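About Us | Greker

Hi, we're Greker, and we collect the examples that robots learn from!
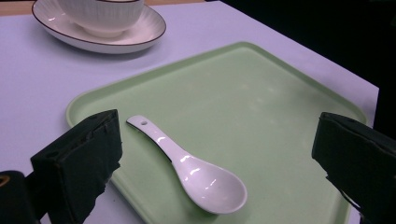

Soup spoon on the green tray, bowl and saucer behind. Table setting is our longest-running task.

I'm Philomena Ó Briain and I started this company in my kitchen, with my own dishes, which my family is still a little sore over. Before that I spent years at a catering firm called Heffernan, training new people to set up and clear down dining rooms. You show someone how to pick up a saucer with a bowl on it, they try it, they get it wrong, you show them again a bit more slowly. When a friend told me that robot labs were looking for exactly that kind of showing, only a great deal more of it, I thought well, I can do that.

So what do we do all day? We pick things up and put them down again. Our collectors use hand-held grippers with a camera on them, and they work through ordinary jobs (laying a place, clearing a tray, sorting silverware, folding a dish towel) the way a person would if their hand had only two fingers. Every go at a job is one example. We check it, label it, and send it to the client, who trains their model on it. We don't build robots and we don't train the models ourselves. We're the folks in the middle with the cupboards full of crockery.

And we do have a lot of crockery! A learning system that has only ever seen one mug gets very confused by a second mug, so we shop constantly. Thrift stores, restaurant supply places, yard sales, somebody's aunt's garage. We look for glossy glazes, thin rims, ribbed sides, odd handles, anything that catches the light or sits funny in the fingers. White dishes on a pale table are a favorite request, and so are soup spoons, because the bowl and the handle need such different grips. Tadhg Buckley runs the store room and will tell you where any given plate lives without looking it up.

The team

There are 12 of us now. Tadhg you've met. Deirdre Quinlan plans the sessions, so she decides what goes on the table, how it gets moved between tries, and when we swap the tray or the cloth. Declan Dolan looks after the grippers and replaces the finger pads when they're past it. Bimla Ahuja leads review, and she's the reason our clients come back. She watches every example from a new collector's first 100, start to finish, and sits down with them afterward. The rest of us are collectors, and that includes me two mornings a week, since I'd miss it otherwise.

How a project goes

You send us a list of jobs, or just tell us what your robot is bad at. We put together a pilot of 200 examples, usually in one setting, and you tell us what's off. Maybe we're too quick, maybe the spoon always points the same way, maybe you'd like more fumbles left in. We keep fumbles by the way, labeled as fumbles, unless you ask us not to. After the pilot we go to the full run. Our first client, Heltis, ordered 300 examples of clearing a small table and has been adding to the list ever since. The Paltano project is the big one at the moment, all kitchen work, and it moves into its second stage in January.

Come work with us

We hire people with good hands and a lot of patience. We've got former servers, a florist, a guy who used to repair watches. You don't need to know a thing about robots and we pay for your training days. Shifts are short, as your wrist gets tired before you notice it does, and there's always tea (in the mugs that didn't make the collection).

If you'd like to see the place first, write to us through the contact form and put "visit" in the subject line. Deirdre reads those and she'll find you a time.

Page updated 19/11/2019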